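About Prollden

Packing and kitting, small orders mostly. Started with 3 people and one bench, 16 of us now. Odair Marinho runs the floor, Zulmira Bastos does schedules and pretty much everything with a phone attached.

Automation: yes, we're doing it. Began with the Tralel line in July, boxes that all come the same size. Odd stuff is still hand work and will be for a while. No one lost a job over it. What changed is the day. Less lifting, fewer late shifts, more time teaching the machines what a good pick looks like. 11 of us have done the training so far, pay goes up a step when you finish. The rest are on the list, ask Zulmira if you dont see your name.

Some of it is slower than the old way. We know. Handheld grippers take getting used to, your wrists will tell you the first week, so we swap people out every 80 minutes.
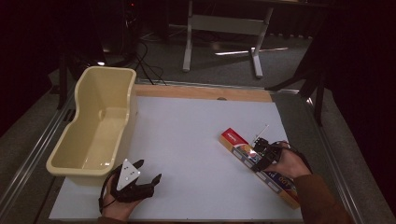 Odair says he would take the new job over the old one but wants more say in wich tasks go over next, and that the floor should hear it before the customers do. Fair. It's on the board by the door now, updated when plans change.

Visits by appointment, side entrance on Paiva.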